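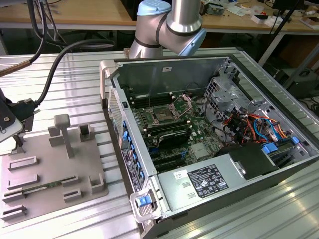
¿Qué partida se queda corta casi siempre cuando una empresa compra su primera celda robotizada? La de utillaje: placas de fijación, soportes, pinzas y las horas de taller para rehacerlos.

Llevo seis años revisando presupuestos de automatización para talleres de reparación y reacondicionamiento de equipos informáticos, y el error se repite con pocas variaciones. La hoja de cálculo empieza por el brazo, que ocupa la primera línea y se lleva todas las reuniones. El resto entra en un renglón llamado «accesorios», con una cifra redonda que alguien puso en julio y que no se vuelve a mirar.

Conviene fijarse en una tarea concreta. Colocar un módulo de memoria en una placa base parece poca cosa. Para que lo haga un robot hace falta que el módulo espere siempre en el mismo sitio, en un riel con la ranura adecuada, y que la torre esté tumbada, abierta y en una posición conocida. Si cambia el modelo de ordenador, cambia la distancia al zócalo, cambian los cables que estorban y a veces cambia la altura de la fuente de alimentación. Cada uno de esos cambios cuesta dinero, y no lo paga el fabricante del brazo.

En Cenico lo aprendieron pronto. Anayeli Villaseñor, que lleva allí las compras, me enseñó el presupuesto de su segunda celda: 837 horas de ingeniería previstas para el primer año, de las cuales 468 eran de utillaje y ajustes. En la primera celda ese concepto ni siquiera tenía línea propia. El director financiero, Tanner Fortin, quiso recortarlo a la mitad y ella se negó. Creo que hizo bien.

Hay quien defiende lo contrario. Benedicta Sowah, de Karkell, sostiene que es mejor comprar la celda cerrada, con el utillaje incluido, y olvidarse. Para quien monta un solo producto durante años le doy la razón. Un taller que recibe torres de 3 generaciones distintas en el mismo palé está en otra situación: la celda cerrada le resuelve el primer modelo y le deja pidiendo ofertas para los demás, con los plazos del proveedor.

Mi propuesta es sencilla. Primero se hace la lista de piezas y equipos que van a pasar por la mesa, con medidas. Después se presupuestan las fijaciones, con al menos una revisión completa de cada una - la primera versión rara vez es la última. El brazo se elige al final, con lo que queda, y si no alcanza para el modelo que gustaba en la feria, se compra uno más modesto o se espera un ejercicio.

También pediría que el dibujo de cada soporte quede en casa, en un formato editable. He visto pagar dos veces el mismo bloque porque el plano lo tenía un proveedor que ya no contestaba al teléfono.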